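## 3. Oiling and Caring for Your Cluvari Table

Welcome back! If you've made it through Section 2, your table is standing level on its own four feet and you're probably itching to eat supper on it. Give it one more evening first. A coat of oil now will save you a good deal of grumbling over water rings later on. 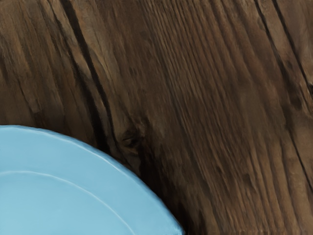
### What you'll need

- The tin of Zandum oil from the hardware box
- 3 lint-free cloths (old T-shirts are wonderful for this)
- A soft brush
- Gloves, and a window you can open

### Putting on the first coat

1. Clear the table completely and brush the top, always following the grain. Crumbs and dust love to settle into the deeper grooves, so take your time and go over it twice.
2. Stir the oil slowly with a clean stick. Please don't shake the tin, or you'll be chasing bubbles all over the tabletop.
3. Pour a small puddle, no bigger than a silver dollar, and work it in with the first cloth using long strokes.
4. Wait 10 minutes. (Just enough time to make a cup of tea!)
5. Wipe off everything that hasn't soaked in with the second cloth. If it still feels sticky under your palm, keep wiping.
6. Leave it overnight, then repeat steps 3 to 5 with the third cloth.

**Caution:** Oily rags can heat up and catch fire by themselves. Lay them flat outdoors until they are fully dry and stiff, and never leave them balled up in a bucket or a trash can.

**Note:** The oil cures best in a room below 79 °F. Juwita Govindasamy in our Skelham workshop likes to do hers in January, when the air is dry and there's no pollen drifting in.

### Everyday use

Plates and bowls can go straight on the wood once the second coat has cured for 3 full days. Hot pans still need a trivet, I'm afraid, however well you've oiled. Mop up spills with a damp cloth, dry the spot right away, and keep dish soap to a drop or two. When the top starts to look thirsty, one thin coat will perk it right up.

Chairs and benches are covered in Section 4.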